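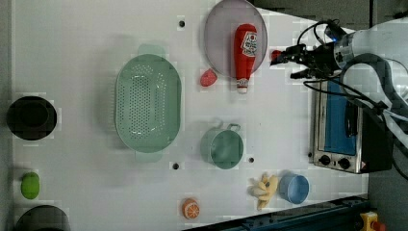 The green colander and the toy ketchup on the white table.

20 September 2025

I slept badly again, so I write this in the morning with my second cup of tea. The clinic in Clendale called yesterday to say that my breathing machine is ready, and I took the bus there before lunch. It is a Skorker, the small model, with a hose and a mask that covers only the nose. I was afraid it would look like something from a hospital. It looks more like a radio for the kitchen.

The nurse was patient with me. She asked me to repeat every step in my own words, and I was glad for it, for I often say "yes, yes" in English when I have understood only half. Water goes in the little tank up to the line, and it must be distilled water. The filter is changed once a month. The mask should be washed every morning with mild soap and left to dry away from the sun. I wrote all of it in my notebook, first in English and then again at home in my own language.

I had to sign four papers. The machine has a number, 2742, and I must say this number each time I call. The insurance pays for it only if I use it enough hours in the first weeks. The machine itself sends the hours to the clinic. I don't like this very much, but I understand why they want to know.
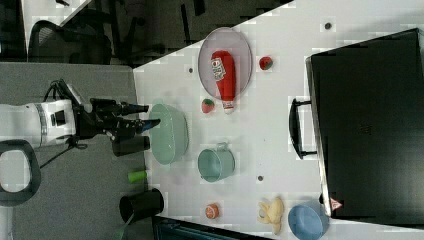 Last night was the first night. I put the mask on at 11 and lay on my back like a statue. The air comes softly in the beginning and then it gets stronger, and when I opened my mouth to yawn, all the air rushed out and I got a fright. I took the mask off, drank water, and put it on again. The strap was too tight over my left ear. I think I fell asleep around one. When I woke up it was 6, and the mask was lying on the pillow next to me, still blowing.

So it was not a full success. But my throat was not dry, and I had no headache, and in August I had a headache almost every morning. I don't want to be happy too early about one night.

On the way home from the clinic I stopped at Nijs for the distilled water. They had only the big bottles and it was heavy to carry up the stairs. I bought also a soft cover for the strap. In the drugstore they had two kinds and I took the cheaper one, and now I see that it closes with a button which presses exactly where the strap was hurting me before. I will turn it around and try it so.

I looked too at the Skerari pages, where people write about their masks. Many say that the second week is easier. One person wrote that she wears the mask while she reads in the evening, only to get used to it. I will do this tonight at 9, with the book I can't finish anyway.

To ask when I call the clinic: may I travel with water in the tank? What should I do if I have a cold? And is there a smaller size of the nose piece, for I feel a little air going into my eyes.

The mask is washed and hangs in the bathroom. Now I go and make the soup.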